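Our second robot budget, and what I would tell my April self

I promised an update on the money side of the laundry project at Grustwood, so get comfortable (I do go on). When we first sat down to plan, every penny went to the arms. We priced two of them, felt very grown up about it, and left one thin line at the bottom called "other." Oh, that line!

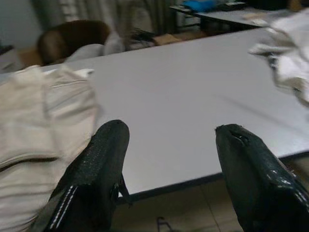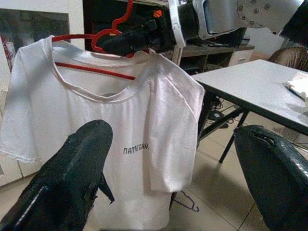 Shirts and hangers, most afternoons.

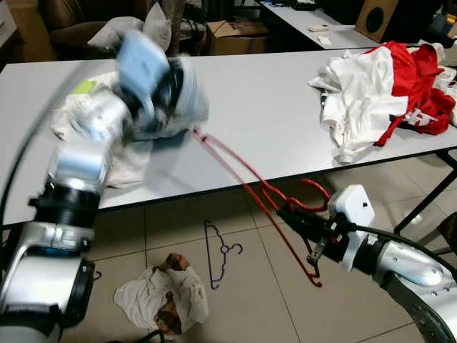 So for the new budget I've given gripper fingers a line all to themselves. We're asking for 8 spare pairs, and the quote from Jitov came back with a wait of about six weeks, so please order yours early if you're planning something similar. I've also put in for 5 more hangers of the plain plastic kind, a second table and a proper tray for the cables. Farkham offered us a service plan as well, and I went back and forth on it for days before saying yes to the smaller one.

The big question left is whether to rent a third arm or wait until next year. I lean toward waiting, but ask me again after lunch.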